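FOR IMMEDIATE RELEASE

Grernum rolls out clear nesting bins in January, drops the gray ones

IKTHORPE - Grernum, the storage and packing supplier, is bringing out a see-through bin line this January. Big bin, small bin, one goes inside the other. The line is called Gataler and it replaces the old gray totes, which will be sold off while they last.

First run is 3,524 large bins and 2,224 small ones. Both sizes ship from the Montecinos warehouse. Stores in the Ikthorpe area get theirs first, everybody else the week after.

Why clear? Customers asked. Over and over. The gray tote was tough and cheap and you had no idea what was in it. People wrote on masking tape, the tape fell off, then every lid in the garage had to come up to find one extension cord.

"We had 518 comment cards come back on the gray tote and the same word kept showing up, which was 'labels,'" said Brenda Riquelme, product manager for home storage at Grernum. "People were tired of labels. They wanted to look at the shelf and grab the right one."

The large bin has a thick rolled lip and a handle opening at each end, so two people can take a side each on the stairs. The small one has slightly tapered walls and a flared rim to get your fingers under. It sits on the floor of the large bin with room left over beside it.
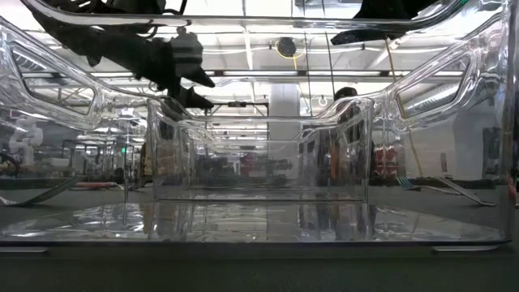
That leftover room was argued about quite a bit. An early version had the small bin fill the big one wall to wall. Looked neat on paper. In use it was a pain, no place for a hand to go down the side, and anything long (wrapping paper, knitting needles, a level) had no home. So the small bin got smaller. Long stuff lies next to it, loose stuff goes in it.

Suggested uses from the trial households: holiday lights in the small bin with the cords alongside. Craft paint inside, brushes and paper outside. Kids' blocks, with the tiny peices kept apart from the big ones. One family packed a whole kitchen drawer that way for a move and unpacked it the same night.

"I'd pack the small one first, then set it in," said Bautista Escobar, who ran the household trial. "If you fill the big one first you end up digging a hole for it. Heavy things low. And don't stack the large bins more than three high, please, even empty."

The trial covered 20 households over the fall. Each got a set of bins and a notebook and was told to use them however they liked. Main complaint was scratches. Clear plastic shows them, gray didn't. Grernum recommends a soft cloth and dish soap, no scouring pads, no powder cleansers. Scuffs on the bottom from concrete floors will not come out and are not covered under the return policy.

Second complaint was that guests can see your mess. There is no fix planned for that one.

Lids are sold seperately for both sizes. The large lid is available at launch, the small lid follows in spring. Old gray tote lids do NOT fit the new bins, please pass this along to floor staff as stores have already been getting the question.

Retailers who still have gray totes on order can switch to Gataler at no charge if they call before noon on Tuesday. After that the order ships as written.

Store samples: one large and one small per location, on request. Shelf cards and price sheets go out with the first shipment.

Contact: Brenda Riquelme, Home Storage, Grernum, Ikthorpe. Trade orders and samples, ask for the Montecinos warehouse desk.

###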